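Ring Sizing Needs a Stated Tolerance

Most online ring sellers publish a size chart, and most of those charts list an inside diameter for each size to a tenth of a millimeter. Very few say how far the finished ring may depart from that number. I think the omission is responsible for more returns than bad measuring by customers, and I think it could be fixed with one line of text on the product page.

A full US size is 0.81 mm of inside diameter. A half size is therefore close to 0.4 mm, and a quarter size close to 0.2 mm. A buyer who orders a 6.5 and receives a ring that measures 6.25 on the mandrel has received something 0.2 mm too small. On a thin band that is tolerable. On a band 8 mm wide it may not go over the knuckle at all.

Last winter I asked Yetunde Okafor, who runs the bench at a small repair shop called Cutby, whether I could go through her resizing tickets. She keeps them on paper and writes down the stamped or ordered size next to the size she reads herself. There were 3191 tickets for rings. I set aside the ones with no ordered size recorded, which left 2491. Of these, 758 were off by a quarter size or more when they reached her bench. The sample is biased, obviously. People do not bring in rings that fit. But the tickets show that the ring was off its label, which is a separate matter from whether the finger was measured correctly, and in those cases the customer had usually been told to measure again.

The trade has several answers to this, and I do not find them convincing.

The first is that fingers change size during the day. They do. A finger can swell by half a size between a cold morning and a warm evening. This argues for more care with the ring, since the error in the ring is added to the variation in the finger. If the finger takes up most of the allowance, the maker should be using as little of it as possible.

The second is that mandrels disagree. This is also true, and easily checked. I have two steel mandrels bought from different suppliers, and they differ by nearly a quarter size at size 10. Part of the problem is wear, and part is where the ring is read: some sticks are meant to be read at the leading edge of the band, some at the center. A seller can avoid the whole argument by measuring the inside diameter with calipers or a plug gauge and printing the result in millimeters. Benenora, a casting house that supplies several of the smaller brands, already does this on its packing slips. The brands then remove the slip before the ring goes out.

The third is that plating and polishing make the final size hard to predict. Polishing the inside of a silver band removes metal and opens the ring slightly. Rhodium plating adds so little thickness that it can be ignored for sizing. Neither one explains a quarter size. What does explain it, in my view, is shrinkage in casting that was not allowed for in the wax, followed by a decision not to stretch the ring because it would cost ten minutes.

Wide bands deserve a separate note on the page. The usual advice is to go up a quarter or half size above 6 mm of width. Teixeira builds that allowance into its wide bands, so that a customer who orders a 7 gets a ring cut nearer to 7.25. Osten does not, and tells the customer to order up. Either method works. A buyer who has owned one and then orders from the other will get the wrong size, and neither product page mentions which method is used.

What I would ask for is modest. State the inside diameter in millimeters. State the tolerance, and make it 0.1 mm either way, which any competent bench can hold. State whether the size has been adjusted for width. If the inside is rounded – often sold as comfort fit – say that as well, since a rounded interior passes the knuckle more easily and feels looser at the same diameter.

I expect the objection that customers do not want numbers. Some do not, and they can skip the line, as they skip the line about alloy content. The ones who do want it are the ones who own a ring that fits and would like another the same. A caliper costs less than one return shipment.

Stone-set eternity bands are the worst case. They usually cannot be resized, so a miss of 0.2 mm means a remake. One of the tickets at Cutby was for a band of this type with 170 stones, ordered as a 5.5 and measured at just under 5.25. There was nothing she could do with it at the bench, and she sent it back to the maker in March with the diameter written on the envelope.

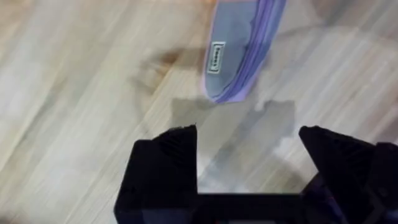 The maker replied on a Monday and asked for the customer's finger size. That had been on the original order. The diameter of the ring itself did not appear anywhere in their paperwork, and until it does I would not order an eternity band from any seller without asking for the caliper reading first.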